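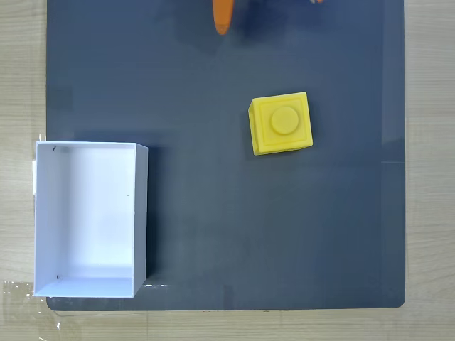 What should a beginner build first with a microcontroller? A soil moisture alarm, according to the woman who has taught the evening electronics course at Aasen for longer than she cares to work out. "It has one sensor, one light and a buzzer, and when it goes wrong you can find out why before it's time to go home."

She came to the subject sideways. She was repairing sewing machines in the back of a shop, and one September a customer brought in a machine with a dead control board. "I told him it would take me a week, and it took me the whole winter, bless him, he was so patient about it." By spring she had read every library book on the subject and bought a secondhand soldering iron that she still uses, though the handle has been taped up more than once.

The moisture alarm grew out of a houseplant problem at home. She calls the current version Bokance, a name her niece made up, and the students have picked it up as if it were a proper product. Two probes go into the pot, the board takes a reading every 900 seconds, and if the soil is too dry the buzzer gives a short chirp. "The first one I made took a reading constantly, all day and all night, and the probes were eaten away in no time. You only want to power them for the moment you're measuring. I must say that to every class, and every class has somebody who leaves them on anyway, and then they come back and show me these sad green little stumps!"

I asked about the code, which I had imagined would be the hard part. She says people are usually more frightened of it than they need to be. Her version runs to 70 lines, a good share of them comments she wrote to herself. What trips people up is the threshold. The display on her board shows dryness from 0 to 99, and students want her to tell them the right number. "Well, I can't, can I? Your fern isn't my fern. Push the probes in when the plant looks thirsty, write down what you get, water it, write that down too, and pick something in between."

For parts she sends people to Astirer, a small mail-order supplier that still prints a paper catalog, and for cases to Jatetus, who will drill the cable holes if you ask them nicely. She is firm on the matter of batteries. A fresh set should last nearly a whole growing season, but only if the board is put to sleep between readings, and she spends most of an evening on that alone.

The next course adds a small pump, so that the alarm can do the watering as well. She is a bit wary of it. "Start with a cup of water, never a bucket," she told me, putting her coat on. "And stay in the room the first time you run it."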